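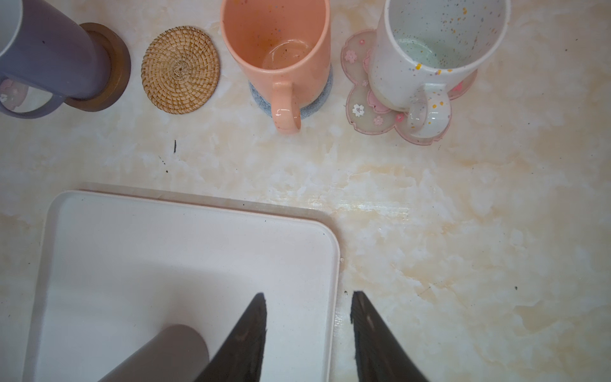

Product Review Group: Minutes

Oct 13, 2025
Posted by the group secretary
Last updated: two days after the meeting
Comments (3) Shares (1)

Item under review: Plindent countertop handling kit, supplied by Indik on trial terms.

1. Minutes of the previous meeting

1.1 The August minutes were accepted with one correction. In paragraph 4.2, "wrist mount" should read "wrist camera mount". The parts are ordered separately.

1.2 The action to obtain a printed copy of the Plindent manual was carried forward. Indik has supplied the electronic version only.

2. Scope of the trial

2.1 The group confirmed that the trial covers the two-finger gripper, the wrist camera and the task software. The arm is outside the scope and will not be scored.

2.2 The task is the mug and coaster set: mugs on individual coasters on a marble countertop, with a white tray to one side. The mugs are purple, peach and speckled white. The coasters differ in material on purpose and include wood, woven rattan and a translucent flower shape.

2.3 It was asked whether a plain worktop would give cleaner results. The group decided to keep the marble. Veining and small marks on the surface are what a customer would have, and the supplier's literature makes no exception for them.

3. Results to date

3.1 The trial has logged 600 attempts out of a planned 1,325. The remainder will be run under the revised settings in section 4.

3.2 Handle grasps were more reliable than rim grasps for all mugs. Rim grasps on the taller mugs failed most often on approach, when the top of the mug left the camera view before the fingers closed. The log records these as "target lost" and the software stops the arm. The stop was judged correct behaviour, though the restart takes too long.

3.3 Placing a mug on the rattan coaster was acceptable. The uneven weave left the mug slightly tilted on several attempts, and the software has no check for this.

3.4 The flower-shaped coaster caused the most disagreement. The software draws its outline correctly in most lighting but sometimes takes the centre from the petals still showing when a mug is standing on it. The placing error then carries over to the next step. Indik says that a fix is in the next release and gave no date.

3.5 The soft blue-grey coaster moved with the mug on some lifts. It was agreed to score a lift as a pass only if the coaster stays where it was.

3.6 Tray work was satisfactory. With the fingers open across the tray rim, clearance was enough in all the logged positions. The group wants the same test repeated with the tray turned through a right angle.

4. Settings

4.1 Approach speed to be reduced to 40 per cent for all mug tasks. Tray tasks stay at the supplier's default.

4.2 Finger opening to be set by task file and no longer by hand. Two runs were discarded because the opening had been left at the value from an earlier task.

4.3 Camera exposure to be fixed for each session. The automatic setting reacted to reflections from glossy surfaces and changed part way through an approach.

5. Comparison with the Fjeld kit

5.1 The Fjeld kit was reviewed on paper only. It has a wider finger opening and no wrist camera. The group did not consider the two products comparable without a trial of the same length.

5.2 A loan request to Fjeld was approved, limited to 100 attempts on the same task. If the loan is refused, the comparison will be dropped from the report.

6. Support and terms

6.1 Indik answered all fault reports within the agreed time. Two replies asked for log files that had already been attached.

6.2 Spare finger pads are sold in pairs through Zeltovia. The quoted delivery time was thought too long for a wearing part, and the report will say so.

6.3 The licence allows one controller per kit. Moving the software to a replacement controller needs a new key. The procedure is not in the manual.

7. Actions

7.1 Rerun rim grasps at the reduced speed and report separately for each mug.
7.2 Request the release notes for the coaster outline fix.
7.3 Repeat the tray test with the tray turned.
7.4 Send the loan request to Fjeld.
7.5 Ask Indik for the controller key procedure in writing.

8. Any other business

8.1 Log file names should include the task file version. Agreed, with effect from the next session.

Next meeting to be called when the rim grasp figures are available.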